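Bench Setup: Marking a Table with Tape and Placing a Small Belt Conveyor

Category: Workshop Basics > Benches and Fixtures
Last updated: October

A small belt conveyor is easy to move, and that causes most of the trouble people have with one. Somebody bumps it, it gets put back an inch off, and whatever was lined up with it no longer is. A tape grid on the table fixes this for the price of a roll of tape. We use blue tape on a brown surface. Any color that stands out from your table will do.

What you need

- One roll of blue tape
- A long straightedge and a tape measure
- A pencil
- A cloth and a mild cleaner
- The conveyor on its brackets
- A hex key that fits the rail fasteners

Clean the table

Wipe the whole surface and let it dry for 20 minutes. Old scuffs can stay. Grease and loose grit have to go, or the tape will lift at the ends within a week. Pay attention to the spot where the conveyor stood before, as belt dust collects there.

Lay the first two lines

Pick the straightest edge of the table and measure everything from it. Do not use the wall. The long bench at our Ziltcombe shop sits against a wall that runs out by almost an inch, and the first grid we put down followed it.

Mark both ends of the first line in pencil, set the straightedge between the marks, and run the tape in one piece. Do not stretch it. Stretched tape creeps back and pulls the line into a curve. Lay the second line across the first and check the corner by measuring 3 units along one line, 4 along the other, and 5 across.

Fill in the rest

Large squares are easier to work with than small ones. Step off the spacing from the first line each time; if you measure from the last strip you laid, the small errors add up. Run the strips all the way across the table in both directions and press them down with the side of your thumb.

The lines will look as if they draw together toward the far side when you stand at the bench. Check with the tape measure before you pull anything up.

Place the conveyor

Set it down with the long side parallel to the nearest line. Sight along the side rail, not the belt. A glossy belt throws reflections that make it hard to judge the edge. Check both brackets for rocking. If one is high, loosen its fasteners a little, let it settle, and tighten it again.

Write down which square each bracket stands in and how far it is from the nearest tape. Our note for the Jivuleck unit is on a card taped under the table.

Route the wire away from the belt and the end roller, and leave enough slack that the conveyor can be lifted without pulling on it. Then run the belt empty for some 5 minutes. If it drifts to one side, adjust the end roller a quarter turn at a time and wait before you turn it again. 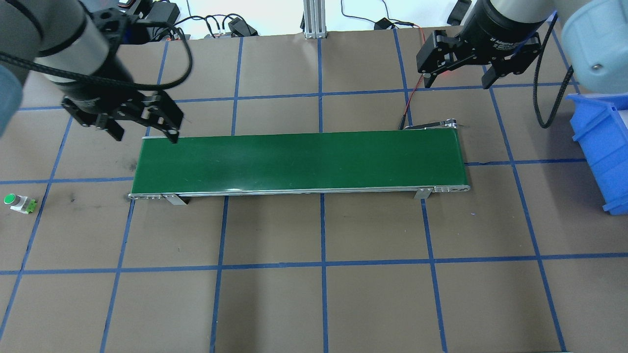

Replace a strip as soon as its edge starts to curl. Peel it back slowly at a low angle, wipe off any residue, and lay the new piece between the same pencil marks.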